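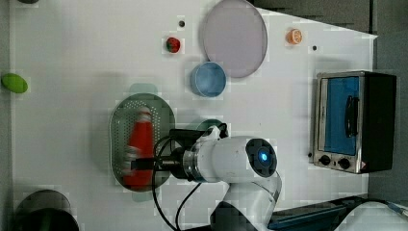 How to Write Your First Movie Review (and Finish It the Same Night)

Posted 6/24/22 in Writing About Film

I love thrillers. I love the good ones, I love the ones with one great chase and eighty minutes of people looking at maps, and I especially love talking about them afterward. If you're the person who keeps everybody standing in the parking lot after the credits, you can write a review, and I'd like to get you through your first one tonight.

You'll need a movie, a notebook and a free evening. Pick something you haven't seen before and haven't read much about. I started with Pernham, a small-town missing-person picture I caught on a snowed-in night in February, and not knowing a thing about it made the writing so much easier!

Step 1: Watch with a pencil

Keep your notes short. A line of dialogue, a face, a song, the moment you checked the clock. Don't try to write sentences in the dark, you'll miss the movie (and you won't be able to read them anyway). I put a star next to anything that made me sit up. For a two-hour thriller I end up with roughly 30 scribbles, and most of them never get used.

Step 2: Write down your gut feeling

Do this before you look up what anyone else thought. Give yourself 12 minutes and answer one thing: would you tell a friend to see it? Then keep going and tell the friend why. With Pernham I wrote "yes, for the sister, no, for the last half hour," and that became the whole review.

Step 3: Set up the story

Four sentences at most. Say who we're following, what they want and what's in their way, then stop. A safe rule for spoilers is to leave out anything that happens after the first third. If the twist is the problem, you can say the ending cheats without saying how.

Step 4: Choose three things to talk about

Go back to your stars. Maybe it's a performance, the music and the pacing. Maybe it's all one actor in three different scenes, that's great too. Give each one a paragraph and put something specific in it. "The acting is good" could be about any movie ever made. "She hears the phone and finishes washing the cup before she answers" could only be about this one, and it makes me want to watch it right now.

Step 5: Be fair about the bad parts

Cheap sets and a tiny budget are fine to mention, but judge the movie on what it's going for. Salta is a silly haunted-ferry movie and it knows it, so I didn't mark it down for being silly. I marked it down for leaving the ferry! Rirus wants to be a serious crime drama, so when the detective explains the plot to his dog, that's fair game.

Step 6: Read it out loud

You'll hear the clunky bits right away. Cut any sentence you run out of breath on, check the spelling of every name in the cast, and look at your first line again. My real opening is usually hiding in the second paragraph, so try deleting the first and see if you miss it.

Then post it. Next time I'll go through star ratings, using Mishra, a movie I've now changed my mind about twice.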